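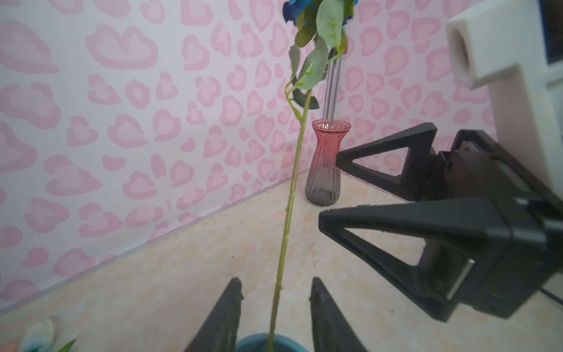
Artificial stem with serrated leaves, blue pot. Fluted glass vase behind.

Cleaning fabric flowers and fluted glass
By Dela Dramani
Last updated Tue 26 November

Applies to polyester and silk-type stems. Do not use on dried or paper flowers.

You need
Soft brush, 2 in.
Dish soap
White vinegar
Uncooked rice
Microfiber cloth

Stems
1. Brush each petal from the center out. Hold the leaf from below so the wire does not bend.
2. Test for dye. Press a damp white cloth on the back of one leaf for 5 minutes. If color transfers, stop at dry brushing.
3. Mix 2 drops of soap in a cup of cool water. Wipe, do not soak.
4. Hang upside down to dry, away from direct sun.

Fluted vases
1. Fill one-third with warm water – hot water can crack thin glass.
2. Add 3 tablespoons of vinegar and a handful of rice. Swirl for a minute.
3. Rinse and drain on a folded towel.
4. Dry along the ridges, top to bottom.

Tinted glass may have a sprayed coating. On coated pieces skip the rice and use soap only.

Repeat the dry brushing monthly. Wash again in January if the stems stay out all winter.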